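Boychuk disassembly cell: progress report, equipment planning stage

Prepared by Uldis Grīnberga for the Bendell equipment fund
Tue 21 January

Position against plan

The first stage of the grant covers the hand trials, the choice of a gripper and a costed equipment list for the second stage. The hand trials are finished. The gripper choice is provisional. The equipment list is complete apart from two quotations, which are dealt with under Budget.

The task for the cell has not changed since the award letter. A used desktop computer arrives with its side cover off. The cell has to remove memory modules, unplug the power connectors, release the processor and sort the parts into trays. Boards and cases then go on to the existing line. The cell is meant to work beside one operator and does not replace the bench.

Reach and clearance

Most of the work to date has gone on reach. In the purchase plan we assumed that a gripper able to lift each part would also be able to get to it. That was too simple. The processor, the memory slots and the main cable run sit close together in these cases, and the width of the gripper linkages matters more than the force it can apply. 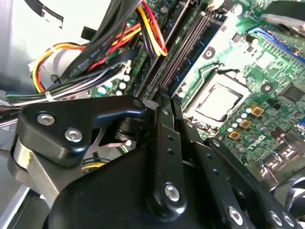 The clearance figures in the original plan were taken from bare boards on a flat bench. They have been withdrawn. New figures are being taken inside complete cases, with the cables left as they were when the machine came in. We ask that the acceptance test for the second stage be written on the same basis, and a revised wording is attached to the covering letter.

Two gripper options remain on the list. The first keeps the present body and adds narrower fingers, made to our drawing by Dillix. The second is a complete narrow gripper from Jukanov. The Dillix fingers are cheaper and can be changed in the cell. The Jukanov unit needs a different mounting plate and a new cable set, and our own controller software would have to be altered to suit. On present evidence we recommend the Dillix fingers, with the Jukanov unit held as a fallback until the end of January.

Cable handling

Loose cable was listed as a low risk in the application. It should be raised to medium. Cable ties and anchoring points differ from one case to the next, and a cable lying over a connector has to be moved before the connector can be gripped. We looked at three ways of dealing with this: a second arm, a fixed hook on the cell frame, and a short manual step before the case enters the cell. The second arm is outside the budget. The fixed hook works only if every case is placed in the same position, and it would have to be reset for each case size.
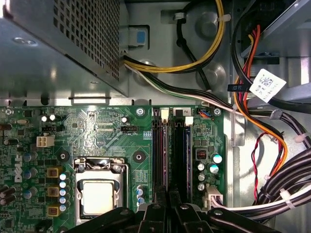

The manual step is therefore the planning assumption. It has been costed at 30 seconds of operator time per case. This reduces the saving claimed in the application but leaves it positive, and the revised calculation uses the same hourly rate as before. If the Bendell fund prefers a cell with no manual step, a second arm would have to be added to the bid and the floor layout drawn again.

Budget

Spending is within the first stage allowance. One transfer between headings is requested: 2071 euros from travel to tooling, to pay for the first set of Dillix fingers and one spare set. The supplier visit planned under travel was replaced by calls and sample parts sent by post.

Items for the second stage, in order of lead time:

Arm and controller, same model as at present. Quotation received. Lead time 20 weeks.
Case fixture with adjustable clamps. Quotation received. Lead time 10 weeks.
Narrow fingers, production set. Quotation awaited from Dillix.
Part trays and stands. To be made in our own workshop, material cost only.
Guarding and light curtain. Quotation awaited. The layout drawing has been with the supplier since the start of the month.

The arm decides the whole schedule. If the order cannot be placed before the second stage payment, installation moves by the same number of weeks. We would like to know whether an early order at our own risk would still count as eligible cost.
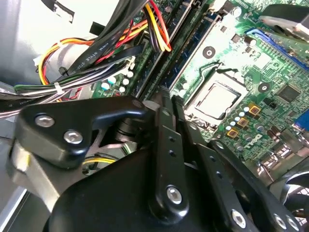

Gripper inside an open Dell desktop case, with the processor socket and memory slots beyond.

Open points for the fund

Approval of the transfer from travel to tooling.
Agreement to the revised acceptance test wording.
A ruling on the early order for the arm and controller.
A preference, if there is one, on the manual cable step.

The clearance figures and the two missing quotations will be sent as a supplement to this report. The Boychuk site can receive a monitoring visit on any working day once the supplement has gone out.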